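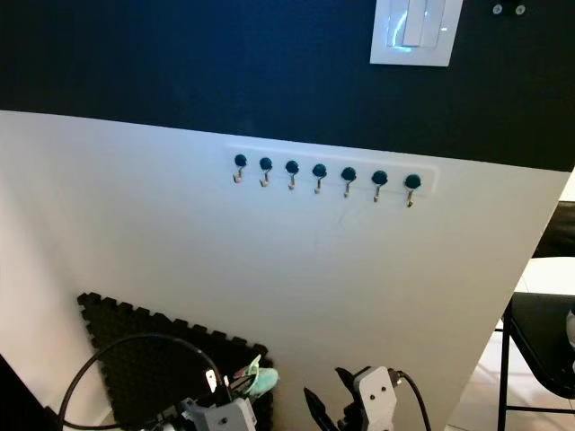 Hook rail on the white panel, under the navy wall.

Progress report to the Zarberg fund, 2024-03-13

Thank you, as always, for your patience with us over the winter. We are happy to say that Charvát, our backup app for older phones and tablets, is in much better shape than when we last wrote to you in October, and a good part of that is owed to the second round of your grant.

The biggest piece of work was the restore screen. People could save their app lists and settings easily enough, but getting them back onto a freshly updated phone took far too many taps (our own testers in Havudby grumbled about it, and fairly so!). You can now pick a saved copy, see what's in it, and bring back only the parts you want. We ran 2,034 test restores before release, and 297 of them stopped partway, nearly all on phones that were short of storage. The app now checks for free space before it begins. 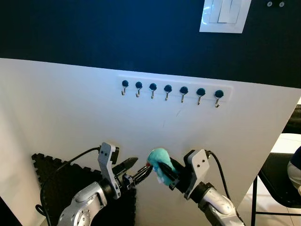 Seven hooks in a row on the white strip.

Downloads since the new version went up stand at 2,902, which pleased us more than we can easily put in a report. The mail that came with them has been kind for the most part, though quite a few people would like a dark theme, and we would too.
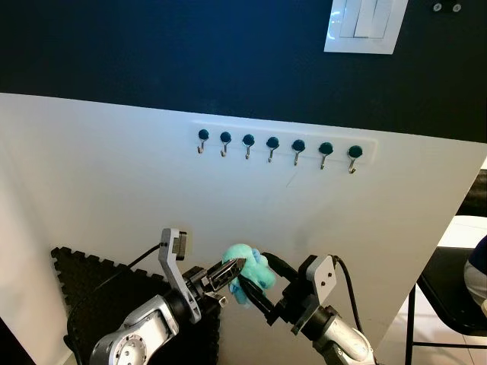

The rail again, with the light switches on the wall above.

We are behind on one thing, and we'd like to be plain about it. Saving to a home computer over Wi-Fi was promised for this period and isn't ready. Our Pavbridge office has it working on the newer tablets, but the oldest phones drop the connection when the screen goes to sleep.
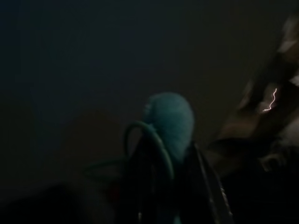 We have set aside the first weeks of the next period for that fix, and after it comes a trial with 100 users who have already signed up. No change to the budget is requested. The spending sheet will follow separately, and we'd be delighted to show you the new restore screen on a call whenever it suits you.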